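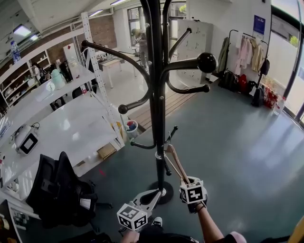
**Ristudia 基础物理课 · 第七讲讲义**
**题目：东西为什么会倒？重心、支撑面与力矩**
课程编号 3738，教室：Bildale 楼 321

上一讲我们推完了刚体平衡的两个条件，合力为零，合力矩为零。两个式子写在黑板上很安静，今天要把它们用起来！这一讲是我整个学期最喜欢的一讲，几乎不需要新公式，却能解释花瓶、货车、自行车停车架，还有你早上单脚站着穿袜子时那阵手忙脚乱。

请带上直尺、一支铅笔、一本厚一点的书。计算器可带可不带，本讲取 g = 10 m/s²。

## 1. 先把“重心”说清楚

重心是重力的等效作用点。两个质点的情形大家都会：

> x = (m₁x₁ + m₂x₂) / (m₁ + m₂)

y 方向写法完全一样。物体再复杂，也可以拆成若干块，每一块找到自己的重心，再按质量加权平均。

有两点容易忘：

- 重心可以落在物体外面。圆环的重心在中间的空处，回旋镖也是这样。
- 人的重心随姿势变化。跳高选手做背越式时，身体弯成弧形，重心有可能从横杆下面过去，人却从上面过去了。第一次听到的同学可以先别信，课后画个弯月形自己算一算，非常值得。

## 2. 支撑面：看轮廓，别只看接触点

物体与地面接触的所有点，用一根橡皮筋套起来，围成的区域叫**支撑面**。四条腿的桌子，接触点只有四小块，支撑面却是整个四边形。

静止放在水平面上的物体，如果没有别的外力，判据只有一句：

> 过重心作竖直线，竖直线落在支撑面之内，就能立住。

证明很短。地面支持力可以分布在各个接触点，但它的等效作用点只能在支撑面内部或边界上，因为地面只能推，不能拉。重力作用线一旦跑到外面，就再也没有哪个支持力能和它共线，剩下的力矩会让物体绕边缘转过去。

把这段证明用自己的话写一遍，比背结论有用得多。往年期末卷子里，“地面只能推不能拉”这一句常常漏掉，漏了要扣分的。

### 腿的数目

设腿端到中心的距离都是 r，均匀分布。最容易倒的方向，是朝相邻两条腿连线的中点倒。中心到这条边的距离为：

| 支撑方式 | 中心到边的最短距离 |
|---|---|
| 三条腿 | 0.50 r |
| 四条腿 | 0.71 r |
| 五条腿 | 0.81 r |
| 圆盘 | r |

一般式是 r·cos(π/n)。请看办公椅，五个轮子的很多，三个轮子的你见过几把？从三条腿到四条腿的增益很大，从五条到六条（0.87 r）就有限了，还多一个轮子的成本。不过三条腿也有它漂亮的地方：三点定一个平面，地再不平也不会晃，所以相机三脚架和挤奶凳都爱用它。

## 3. 临界倾角

均匀对称的物体，重心高 h，从中轴到支撑面边缘的距离为 b。把它慢慢推斜，重心刚好到达边缘正上方时的倾角 θ 满足：

> tan θ = b / h

想稳一些，要么把 b 做大，要么把 h 做低。台灯底座里灌铁，帆船龙骨里装铅，都在降低 h（船的情形还要考虑浮心，第十讲再谈）。

**课堂实验一**　把书竖放在桌面上，用铅笔从上沿慢慢推，体会它从“想回来”变成“不想回来”的那个瞬间。再把书横放，重复一次。先猜两次倾角之比，再用直尺量 b 和 h，算出来对照。

## 4. 例题：一根立杆，一个圆盘

![]()

这一题用立式衣帽架做模型，因为它几乎就是教科书里的“圆盘加细杆”。

**已知**：底盘直径 400 mm，总质量 6 kg，重心高 76 cm，重心在中轴上。

**(a) 空载时的临界倾角**

b = 20 cm，tan θ = 20/76 ≈ 0.263，θ ≈ 14.7°。

**(b) 在一侧挂上 4 kg 的厚大衣**

大衣简化为质点，位置离中轴 28 cm，高 150 cm，并假定它不晃动。

- 水平位置：x = 4×28/10 = 11.2 cm
- 高度：y = (6×76 + 4×150)/10 = 105.6 cm

朝大衣那一侧，离边缘只剩 20 − 11.2 = 8.8 cm，于是 tan θ = 8.8/105.6 ≈ 0.083，θ ≈ 4.8°。

从 14.7° 掉到 4.8°！一件大衣就吃掉了三分之二的余量。

**(c) 朝反方向呢？**

距离变成 20 + 11.2 = 31.2 cm，tan θ ≈ 0.295，θ ≈ 16.5°，比空载时还大一点。重心升高是坏事，重心远离这一侧边缘是好事，这里后者略占上风。很多同学凭直觉会答“四面八方都变差了”，所以请一定算完再下结论。

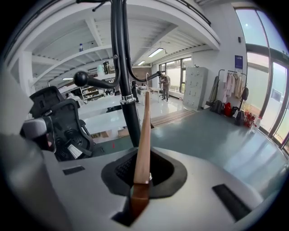
*图 1　黑色衣帽架的立杆，中部有一圈镀铬环箍*

**(d) 一侧最多挂多重？**

对底盘边缘取矩。大衣在边缘外侧 8 cm，架子重心在边缘内侧 20 cm，临界时：

> m × 8 = 6 × 20，m = 15 kg

这是静止、地面水平、毫无扰动的理想值。真实使用时远远到不了，原因看下一节。

## 5. 从能量再看一遍

力矩告诉我们“什么时候倒”，能量告诉我们“推多大一把才倒”。把物体推到临界位置，重心要先升高：

> Δh = √(b² + h²) − h

空载时 Δh = √(20² + 76²) − 76 ≈ 2.6 cm，需要的能量是 6 × 10 × 0.026 ≈ 1.6 J。

挂上 4 kg 之后，朝大衣那一侧 Δh = √(8.8² + 105.6²) − 105.6 ≈ 0.37 cm，需要 10 × 10 × 0.0037 ≈ 0.37 J。

质量变大了，能量门槛却降到原来的四分之一左右。0.37 J 是什么概念？一个 100 g 的苹果从 37 cm 高处落下，就有这么多。想象势能曲线像一只碗，碗变浅了，小球轻轻一碰就翻出去。这个图像后面讲化学键、讲亚稳态还会再用，请牢牢记住它。

## 6. 会滑还是会倒？

在高度 H 处水平推一个物体，推力 F 慢慢加大，有两件事在赛跑：

- 滑动：F > μW
- 翻倒：F·H > W·b，也就是 F > W·b/H

所以当 μ > b/H 时先翻倒，当 μ < b/H 时先滑动。注意重量 W 两边都有，约掉了！推空柜子和推满柜子，结局可以是同一种，只是费的力气不同（前提是重心仍在中轴上，μ 也不变）。

搬家时推冰箱要把手放低，道理全在 b/H 里。冰箱脚下垫一块旧毛毯，减小的是 μ。

**课堂实验二**　书竖放，先推上沿，再一点点往下移动推的位置，找到由“翻”变“滑”的那个高度 H。量出 H 和 b，你就测出了书与桌面之间的摩擦系数。一把尺子就够，太划算了！换一张草稿纸垫在下面再做一次，两组数据都写进实验记录。

## 7. 延伸：稳，也要付代价

Grultska 港的老式吊车有一大块配重，空载时重心偏后，吊起货物后重心偏前，设计者要保证两头都不出界。配重加得越多，能吊的越重，可空载时向后翻的危险也越大。最佳配重怎么选，是一道很干净的不等式题，放在习题 5。

再看不倒翁。它的底是球面，倾斜时接触点会移动，第 2 节的判据还能用，只是支撑面一直在跑。重心低于球心时，重力矩总把它拉回来；重心高于球心，它就成了“必倒翁”；正好在球心，放成什么角度就停在什么角度。三种平衡都在一个玩具里，我每年讲到这里都忍不住多转几下。

## 习题

1. 三条腿的圆凳，腿端离中心 18 cm，一个人坐在边缘，重心竖直线离中心 12 cm。求最不利方向上凳子自重与人体重的关系，凳子能立住。
2. 例题的架子，改成两件 2 kg 的外衣，挂在正对着的两侧，高度与距离不变。求临界倾角，并与 (a)、(b) 比较。
3. 接上题，两件外衣挂在互成 90° 的方向。重心偏离中轴多少？朝哪个方向最危险？
4. 高 H 处推一只均匀长方体木箱，μ = 0.4，底边长 60 cm，推力垂直于一侧面。推在多高以下，木箱会先滑？
5. 吊车自重 W，重心在前后轮连线中点，轮距 2a；配重 Q 在后轮之后 c 处，货物 P 在前轮之前 d 处。写出 Q 的允许范围，并求 P 的最大值。
6. （选做）由相同砖块叠成的悬臂，每块尽量外伸。证明总外伸量可以任意大，再算四块砖时是多少个砖长。

习题 1 至 4 写在作业纸上，下次上课前交；第 5 题可以两人合写，请都署名。选做题想对答案的同学，周中答疑时带草稿来。

参考阅读：Nogueira 版《静力学入门》第四章，重点看“倾覆”一节和后面的插图题。

下一讲：简单机械与虚功。请提前复习余弦定理。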